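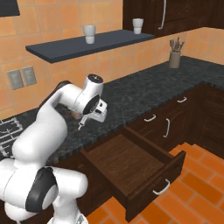
Figure 2. The arm in a Flistuten kitchen, with the drawer open and empty.

4.2 Drawers, and when to stop pulling them

Each Flistuten kitchen is simulated with its own layout, textures and handle shapes (Figure 2). We trained the Lillby policy on 1000 demonstrations spread over 19 kitchens and tested it on 2 held-out ones, with 200 trials in each. An episode counts as a success if the drawer passes its joint threshold and the gripper then lets go of the handle.

The second condition was added late. Under the first alone, the baseline scored very well by opening the drawer and then tugging at it until the clock ran out – a habit familiar to anyone who has shared a kitchen. With release required, its ranking fell from first to last, and we have rewritten the abstract accordingly.

Most of the failures left to Lillby are grasps on the wrong handle. Kitchens with several similar bar handles near one another are the worst, and the policy will open a neighbouring drawer with great confidence. We score this as a failure, though the motion is often excellent.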